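Skusulstead lab teaches robots kitchen chores by hand

February 3, 2022

A research group in Skusulstead has published the first results from a project that lets people teach household chores to a robot without ever touching the robot itself, and the numbers have left the team in very good spirits after a long winter of work.

The project, called Flutora, relies on handheld grippers. A person takes one in each hand, sits down to a table and goes through an ordinary little job – moving a spoon, say, or working around a mug stand – while the markers on the grippers let a camera follow every turn of the wrist. The recorded motions are then handed over to Dravach, the lab's two-armed robot, which tries to do the same thing with its own grippers.

By the end of December the group had collected 900 demonstrations, covering 8 different tasks with common kitchen items. In the test that followed, Dravach was given 200 attempts on table layouts it had not been trained on, and it finished the job in 143 of them. An earlier version, trained only by steering the robot arms with joysticks, had been a good deal slower to teach and, as anyone who sat through those sessions will gladly tell you, a good deal harder on the patience.

Long, thin objects turned out to be the trickiest of the lot. A spoon picked up too near the bowl tends to swing around in the jaws, and most of the failed attempts came down to a grasp that was a little off at the start and got worse from there. The team also found that demonstrations recorded at an easy, natural pace were more useful than very slow and careful ones, which came as a pleasant surprise to everybody who had been holding their breath over the table.

The work was paid for in part by the Seppälä fund, which supports research into help around the home for older people. A second round of recordings is planned, this time with softer items and with two-handed jobs where one gripper has to hold something steady while the other does the work. The group says it will share the full set of demonstrations with other labs once the files have been checked and sorted.
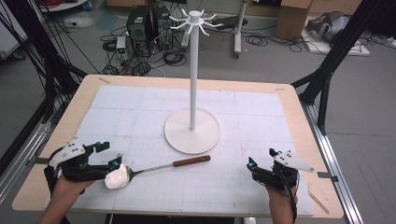

2 min read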